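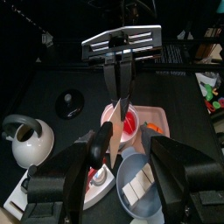
Cenoura, faca e tabuleiro cor-de-rosa na mesa preta.

Sou suspeita, confesso, mas acho a cozinha de brincar o melhor brinquedo que existe. O meu amigo Edivaldo Guerra prefere puzzles e diz que uma cenoura de faz de conta cansa em dois dias. Pois cá em casa já rendeu sopas, bolos e um jantar de 40 pratos (todos de cenoura, claro)! E gosto que haja tabuleiro — quem brinca às comidas também aprende a pôr e a levantar a mesa. Só dispenso os conjuntos enormes, com 94 peças que acabam debaixo do sofá. Deem-me poucas coisas e uma tarde de chuva em setembro.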